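Verkell hand-guiding handle and teaching software – review
Price paid: 475, handle and one license. Rating: 4 out of 5.

I bought the Verkell kit to teach a bin-picking job without writing every waypoint by hand. You bolt the handle to the wrist, hold the enabling switch and push the arm through the motion. The software records the path and the gripper state, then builds a program from several passes. It also takes remote input from a 3D mouse, which I used for part of this review.

Setup took most of a morning. The mounting plate fits well, but the cable is too short and I had to order an extension from Trilton. The payload wizard is worth doing slowly. With the tool weight off by a little, the arm drifts upward as soon as you let it float.

The test job was picking bar-shaped blocks, green and reddish-brown, out of a metal bin. Bars near the walls are the hard ones, especially where one lies close to another, and a straight-down approach is not enough.

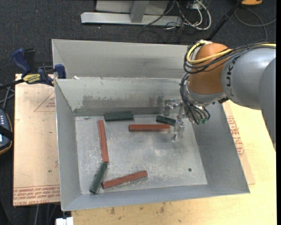 Mulder wrote under my first notes that the handle is the wrong choice for work like this, and that he gets cleaner recordings over remote because his own arm is never leaning over the wall of the bin. He asked how many passes I needed before the program was usable.

By hand, 11 passes. With the 3D mouse, 10, but each one took longer and my wrist was sore by the end. I agree about the walls. Reaching over sloping sides while holding a switch down is awkward, and the hesitation shows up in the recording. For open areas the handle is faster and I would not go back.

Trimming is the best part of the software. You drag the ends of a pass, delete the pauses and play it back at low speed. The worst part is file handling – there is no undo after a merge, and I lost a good set that way. Export to the Drelleo format works but drops the gripper timing, so you have to enter that again.

The printed manual covers the handle only. Remote mode is explained in a PDF on the support page.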